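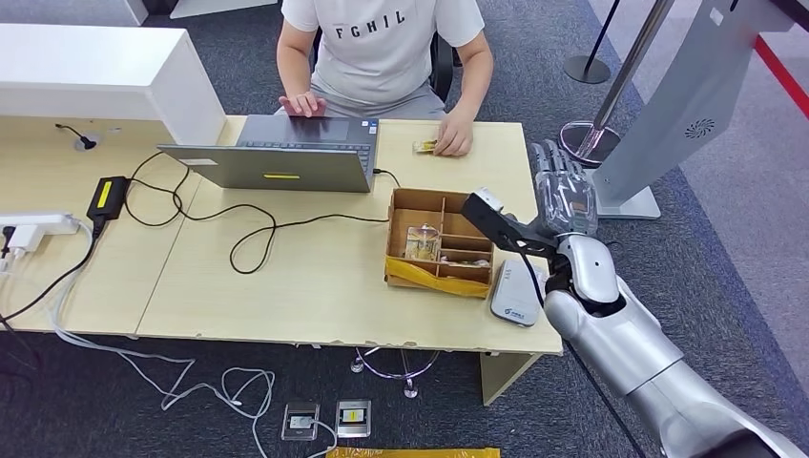
Category: Talks & Presentations / Service Robotics

Speaker notes — the Detasura desk service kit
Session for facilities and operations managers
July 2022

Opening (keep short)

Good morning, and thank you to Norbert Urban for the introduction. My name is Igor Šťastný, and I lead product evaluation at Vondthorpe. Over the next half hour I will present our review of the Detasura kit, which places a robot arm with a multi-fingered hand beside an ordinary office desk.

State the interest plainly. Vondthorpe leased the kit under the standard trial terms. Detasura supplied training and spare parts but had no say in these findings.

What is on offer

The basic package contains the arm, the hand, the control software and 2 days of training on site. The maker suggests it for sorting small parcels, filling divided boxes and handing items to a seated worker. It is offered for lease or for purchase. The hand is the part most visitors ask about. Its fingers are jointed and partly covered in clear plastic, and the covers are sold as a wear item.

[Pause. Let the room look at the hand next to the desk.]

The desk itself

Our review was carried out at working desks, with laptops open, power adapters out and small goods in cardboard organizers. We asked staff to leave their cords where they normally run. Several suppliers prefer to show their products on a bare table. Buyers should ask to see them on a furnished one.

Point out the divided box. Narrow compartments are harder for the hand than wide ones, and the quote should say which box sizes are covered.

Results

We logged 3,000 handling attempts over the trial. Packaged goods with flat sides gave the least trouble. Clear plastic bags gave the most — the software often chose a grip point on the bag and missed the item inside. Detasura has acknowledged this and lists it as open.

Reach was adequate for the near half of a double desk. For the far half, the stand had to be moved, and each move called for a new calibration. Šimko, our integration partner, took on that work and has written a short guide, available on request.

Working beside people

A seated worker may have both hands on the desk while the arm is powered. Our site rule is that the worker and the operator agree aloud before each run. Please do not shorten this part if time is tight.

Cost

Covers are priced for up to 2,000 hours of use. We replaced ours sooner. Support is handled from the Skorstead office, and replies came within one working day in most cases.

Recommendation

We advise a lease of 6 months before any purchase, with the bag-handling fix named in the contract. A second review began in April and covers the wider stand.

Questions. Refer pricing matters to Norbert Urban.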